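Fevness Couples and Family Support
Progress report to the Disano Fund

Prepared by Mareike Meinecke, programme lead
Jan 27, 2023

Dear Johannes, and everyone at the Fund who reads these,

Thank you for your patience with the date of this one. You were kind enough to let us have an extra fortnight after Tomás was off with his back, and it has made for a better report, as he keeps all the attendance records and I am hopeless with them. I hope you had a restful Christmas and that the new office is warmer than the old one.

When you agreed to fund us, we promised three things: an evening course for couples in their first years of marriage, a listening service for couples going through a rough patch, and a few weekends away for parents who had not had any time together since their children were born. I will take them in that order, although if I am honest the weekends are what I most enjoy writing about.

The evening course

We started in September with 14 couples, which was as many as the upstairs room would hold. They met on Tuesday evenings. Joana Marinho led the sessions on money, in-laws and household jobs, and Joaquim Guerreiro led the ones on quarrelling, which he insists on calling "disagreeing out loud". Two couples left before the end. One had moved for work, and the other told us very politely that the course was not for them, and we were grateful that they said so.

The session on in-laws ran over by the best part of an hour. We had put it down as a light one for a wet night in autumn and it was nothing of the sort. Several people said they had never told their husband or wife how they felt about Sunday lunches, or about the phone ringing at teatime, and once one had started the others were not far behind. Joana has since split it in two for the spring course. She has also dropped the worksheet on "love styles", which everyone filled in nicely and then left behind on the chairs.

The listening service

This has been busier than we planned for. We took nearly 150 calls and visits up to the end of December, and I had told you to expect far fewer. Most callers come on their own the first time. Some come back with their partner, some don't, and we try very hard not to push. Where things are beyond us, and particularly where anybody may be unsafe, we pass people on the same day to those who are trained for it, and I am glad to say the arrangement we described to you last year is working as it should.

The waiting time has gone up, I'm afraid. In the summer we could see a couple within the week and now it is closer to three. Tomás has moved his own appointments to the evenings to help, and we have asked Hosoda Counselling whether one of their trainees might join us for a day a week from the spring. They have been very encouraging, but nothing is signed yet, so please don't count it as done.

The weekends away

We have now held two of these at the Bokavov guest house, and a third is booked for after Easter. The idea is still the simple one we put in the application. Grandparents or friends have the children, we pay for the room and the breakfast, and the couple have one gentle session with Joaquim on the Saturday morning. After that we leave them entirely alone. I had wanted to add a walk and a group supper, and I was outvoted, quite rightly. 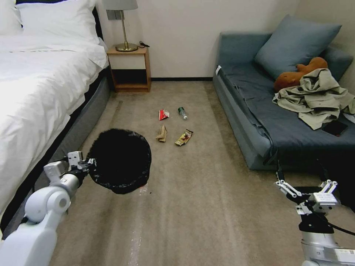
One mother wrote to me afterwards that she and her husband had slept until ten, felt guilty for a quarter of an hour, and then gone back to sleep. Another couple used the whole of Saturday afternoon to talk about whether to move nearer to her father, a conversation they had been putting off since the summer. They haven't decided yet. She said it was a relief to have begun it somewhere other than the kitchen.

Money

We have £2,434 left in the weekends budget, which will cover the Easter booking and, with care, one more. The course is on budget. The listening service has overspent a little on telephone costs and room hire, and I would like to ask whether we might move part of the training money across to meet that. Tomás has put the figures on a separate sheet and will happily go through them with you by phone.

What comes next

The spring course opens in March and already has a short waiting list. Joana is writing a session for couples where one or both have been married before, as we were asked for it more than once and had very little to offer. You would be very welcome to sit in on an evening, Johannes. Do let me know which week suits you, and whether you still take your tea without milk.

With warm thanks from all of us,
Mareike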